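Bench cell budgeting

Bench cell budgeting is the planning of money, space and time for a small robot workstation, usually one with two arms sharing a single rail. It covers far more than the arms themselves, and it is one of the most absorbing parts of setting up a robot workshop, as nearly every choice touches another. 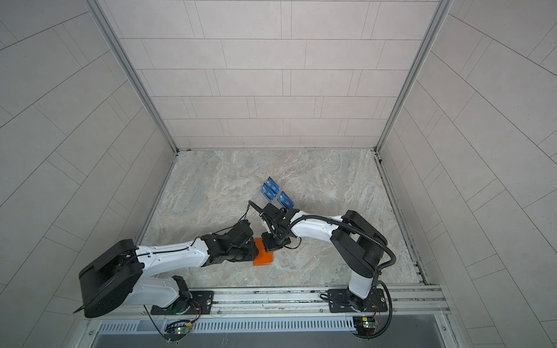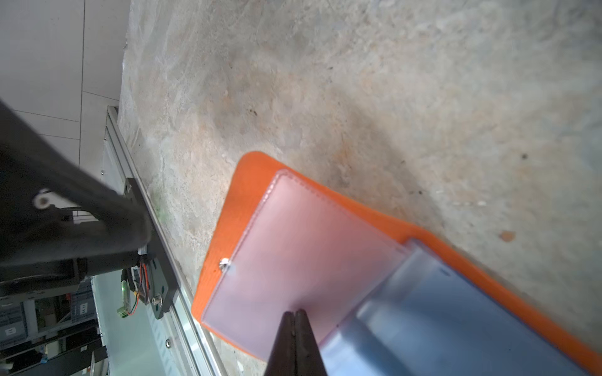 Two arms at work over an orange holder inside a tiled enclosure (first picture), and the holder at close range with the gripper's fingertips on it (second picture).

Scope

A budget normally opens with the arms and grippers, then moves on to the rail, base plates, enclosure, wiring and small circuit boards. Cable runs deserve a line of their own! A moving arm needs slack at every joint, and replacement cable is cheap when ordered with the rest and a nuisance to match later. Work pieces such as cards and holders are listed as consumables.

The Kostlow method

The best-known approach in the trade is the Kostlow method, set out by Shirley Ashworth and Mervyn Bellamy while they were fitting out the Entwistle workshop. It splits the spend into 3 pots: fixed frame, moving parts, and wear. The frame is bought first and bought generously, so that a second arm can be bolted to the same rail at a later date. Wear covers fingertips, cables and anything the grippers press on day after day.

Bellamy's original sheet ran to 233 lines, down to single screws, and it still makes wonderful reading. Hayley Tunstall later produced a shorter version for schools, known as the Troken sheet, which groups fixings by the bag.

Planning for space

Floor area is measured with both arms at full stretch, plus room for a person to reach in from the front. Entwistle allowed 490 millimetres of clear bench on the open side. Liam Holroyd has argued that this is mean for left-handed users, and later Traltumo layouts are wider.

Timing

Frames and rails tend to arrive well before arms do. Many workshops order in October and use the wait to fit lighting and power.

See also: Spares register; Shared rail; Troken sheet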